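# Dried chilies and other food on the same table as everything else – how do you keep it apart?

**posted in Home & Kitchen / Storing food**

Hello all. I moved to Kollbridge in December and my apartment has a very small kitchen, so one light wooden table must do all the jobs. I eat there, I read there, and when I come back from the shop I put everything there until I find a place for it. I have a dark gray mat on top so that the wood does not get scratched.

My problem is mostly the dried red chilies. I bought them at the Wallby market without a bag, it was 201 grams on the scale, and I don't know how to keep them. In my parents' house they were hanging on a string near the stove, but here I have no hook and the landlord does not allow new holes. If I leave them on the mat, small pieces and seeds go everywhere, also into the tissues. I would also like to know if cherry tomatoes can stay in their clear box outside the fridge, and if an onion can stay in its thin plastic bag.

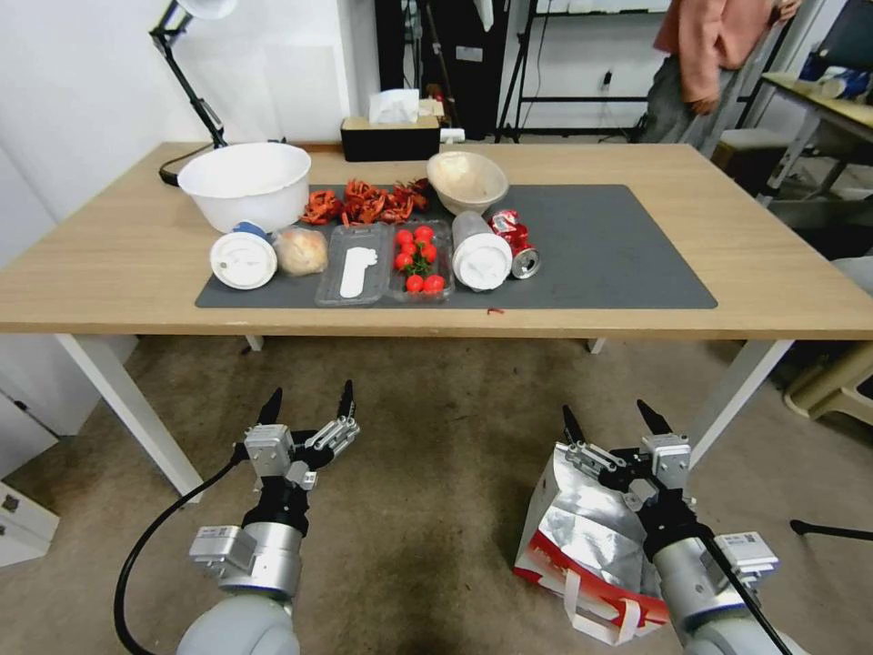
Doherty_K wrote under this that chilies left in the open pick up dust and moisture, and that the first thing to buy is a glass jar with a tight lid, before any shelf or box.

I understand the jar, thank you. But must they be fully dry before? Some of mine bend a little when I press them and some break at once. And I am still not sure what to do with the non-food things, for example the shoe insole in its tray. I do not like to see it next to the tomatoes, even when both are packed.

– marta_in_kollbridge

---

**Kevin Mac Giolla**

The ones that bend are not dry enough for a closed jar. Put them on a baking sheet in one layer, in the oven on the lowest setting, with the door open a little. Mine takes 73 °C as the lowest and I leave them almost 9 hours, but look at them from time to time and open a window, the smell gets in your eyes. When they snap, let them cool down completely and then close the jar. Keep it in a dark cupboard, not over the stove.

Tomatoes: yes, outside the fridge is good for the taste if you eat them in a few days. Take out any soft one. Onion: take it out of the plastic. It needs air, otherwise it can get wet and start to sprout. A bowl is fine.

For the table, I would divide the mat in your head. Food on one half, and the other half for things that are only passing through. The insole goes to the shoes the same evening.

---

**ernimstead_lou**

just freeze the chilies. 7 years I do it like this, never a problem. zip bag, press the air out

---

**pelle.b**

I agree with Kevin about the oven, but please wear gloves when you break them, and don't touch your face after. Also use the bowls you have! A wide plastic bowl can hold the chilies while you sort them, so the seeds stay inside and you can wipe it out later. I would move the tissue box to another place too. I had mine beside the spices and one time I blew my nose with chili dust – I was crying until lunch.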